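Um 20 Uhr saß die AG Trurnow noch im Rechnerraum. Der Simulator lief, und Jonte glaubte ihm kein Wort. 117 Durchläufe hatte er protokolliert, in der Wertung von Hustgate galten davon 4. Trotzdem wollte Frau Economou das Ding Redusus nennen und im Juni damit antreten.

»Noch mal von vorn«, sagte sie.
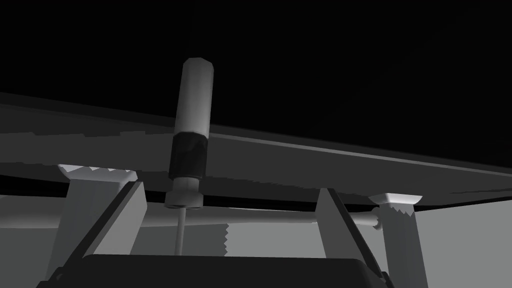 Alles nur gerechnet, dachte Jonte.
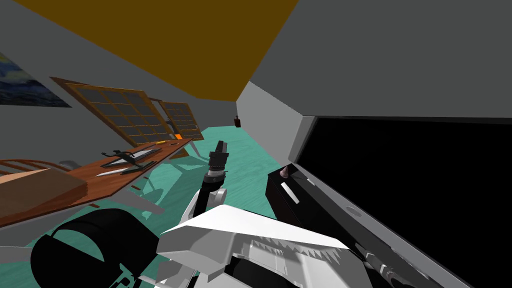

Achilleas Michailidis meinte, gerechnet sei immerhin billiger als kaputt, und ob Jonte den Motor vom Vorjahr bezahlen wolle. Das wollte Jonte nicht. Er trug Durchlauf 118 ein und ließ die Spalte für das Ergebnis leer.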